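Front page Newsletter Walks Recipes Letters Contact

Newsletter > Winter > Allotment notes

The leek year

2024-12-22

Well, I said in July that I was giving up on leeks, and I'd like to take that back. I pulled the first decent ones this week and I have been insufferable at home ever since. My sister has heard about the leeks. The man who reads the meter has heard about the leeks.

For anyone who missed the summer moan, I lost the whole of last year's row to rust and then the moth got what was left. So this time I sowed late, in a deep tray on the kitchen windowsill, and kept them under fine mesh from the day they went out. It looks awful (my plot neighbour says it's like gardening through a net curtain) but I'm sold. I grew two kinds, Kusuma and Golora, both from the seed swap. Kusuma is the thick stubby one and has done much better for me. Golora came up thin and a bit sulky, though I did plant it at the shady end by the compost bays, so that may be my fault and I'll give it another go.

The trick with planting them out, if you've never done it, is to make a hole with the handle of an old fork, drop the leek in and fill the hole with water. That's all. You don't push the soil back, it falls in by itself over the next few days. I spent years firming them in like little trees and wondering why they came out bent!

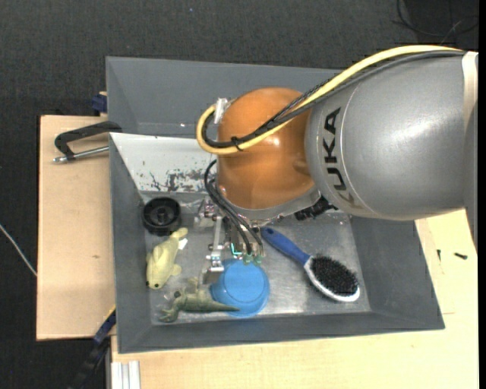 Then there's the earthing up, which I'm lazy about. I did it twice, once when they were as thick as a pencil and again after the clocks went back, and got a good long white part on most of them. Zulkifli Teoh, over by the bottom gate, uses cardboard tubes and his leeks are cleaner than mine, I'll give him that. Mine need a proper wash. Slit them down the middle and hold them under the tap with the green end pointing down, or you'll be chewing grit all through dinner.

Now, soup. I don't measure much but I did weigh things for once, as I get asked. The last batch used 513 grams of trimmed leeks, two middling potatoes and a big lump of butter. Sweat the leeks with the lid on for 35 minutes, very low, and don't let them brown. Then the potatoes, stock to cover, and leave it alone until everything is soft. I don't blend mine any more. I squash it a bit with the masher and put in far too much pepper.

A few odds and ends. The Grunetti seed catalogue has arrived, so that's my evenings gone until spring. The water is off at the standpipes now, so bring your own if you're washing pots. And there is a spare roll of mesh in the shed if anybody wants to try it on their carrots, just leave me enough for next year's leeks.

Comments

Maureen P.
Fork handle trick is how my dad did it. Never had rust on this side of the site, touch wood. Is the mesh the very fine sort or the butterfly netting?

plot_nineteen
Golora did badly for me as well and I'm in full sun, so don't blame the compost bays.

Dee
Made the soup last night, used half cream at the end. Lovely. Can I have the Kusuma seed if there's any left over?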